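Boards > Workshop & Garage > General chat

Last updated: May, 21:47

Search New posts Rules Log in

Thread: Rallow bench vice, worth it or not?

tinpot_40
Right. Old vice has finally cracked at the slide. Been looking at the Rallow one, £70 in the shop by the station. Need it for bike bits, door locks, small stuff mostly. Anyone got one? Is it any good or am I better saving up

mossgate
Had mine two years. Fine for the money. Jaws are a bit soft so get some covers on them. Wouldnt hammer anything in it.

dull_chisel
Disagree. Mine had play in the screw from day one, took it back, second one the same. Buy an old one secondhand and clean it up. Paid £47 for a Pastov, weighs a ton, will see me out.

mossgate
Two bad ones sounds like a bad batch tbh. And not everyone's got time to scrub rust off for a weekend.

dull_chisel
An evening. Wire brush, bit of oil, done.

hobbin
Depends on your bench more than the vice. If the top flexes then it doesn't matter what you bolt to it. What are you fixing it to?

tinpot_40
Old kitchen worktop on a timber frame. 40 mm thick. Bolts go right through with big washers underneath – never moved with the old one.

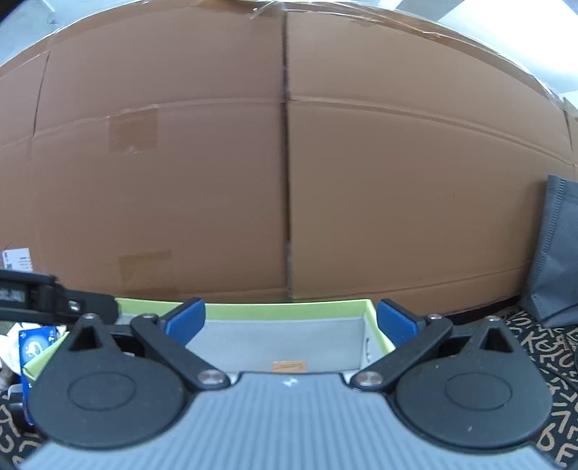

Photo: hobbin

hobbin
That'll do then. Put it over a leg if you can, not out in the middle. And let the back jaw sit just proud of the bench edge, so long bits can hang down past it. I got that wrong first time and had to drill it all again.

quarterturn
Late shift so only just seen this. Pledureck do a swivel one, £345, before anyone says it yes it's silly money. Lovely thing though. Used one at work for years.

mossgate
345 for holding door locks!

quarterturn
I did say silly money

dull_chisel
Swivel bases are a weak point anyway. One more thing to work loose. Fixed every time.

quarterturn
Only if you never nip the bolts up. Ours got checked and it never shifted. Handy when you're filing something awkward and there's a wall in the way.

tinpot_40
No wall problem here so fixed is fine. Leaning to secondhand now. What do I look for? There's a Wang listed near me, no idea about the make.

dull_chisel
Don't know it either. Wind it all the way out and back, should be smooth. Look for cracks under the back jaw and round the slide. Any weld or filler, walk away. Worn jaw plates dont matter if the screws will still come out.

hobbin
Close it on a strip of paper at each side too. If one side pulls out easily the jaws are out.

mossgate
still say get the Rallow and keep the receipt

tinpot_40
Going to see the Wang after work. If it's a dog I'll get the Rallow. Will post back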